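Disposable face mask

A disposable face mask is a single-use covering for the nose and mouth, made of thin pleated layers with an elastic loop at each end. Light blue is the usual color. Also called a procedure mask or, loosely, a surgical mask. 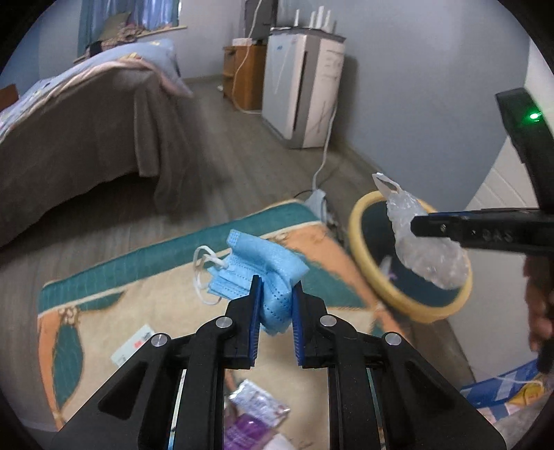
Construction

Most have three layers – a colored outer sheet, a filter sheet in the middle, a soft white inner one. Edges are joined by heat or sound welding, which leaves the dotted lines often taken for stitching. Pleats let the mask open over the chin. A bendable strip runs along the top. Loops are white elastic, usually knitted.

In the home

Sold in boxes or small packets. Spares tend to end up in bedrooms, coat pockets, bags. A folded mask keeps its creases and can be hard to tell from a used one, so loose masks are often thrown out when a room is tidied.

Disposal

Not recyclable in most household programs. Goes in the general trash, in a tied bag or a lined bin with a lid. Some towns ask that the loops be cut first, to protect birds and other wildlife. Should not be flushed – the layers dont break down in water and can block pipes.

See also

Cloth face mask
Respirator
Household waste

Last edited May 2024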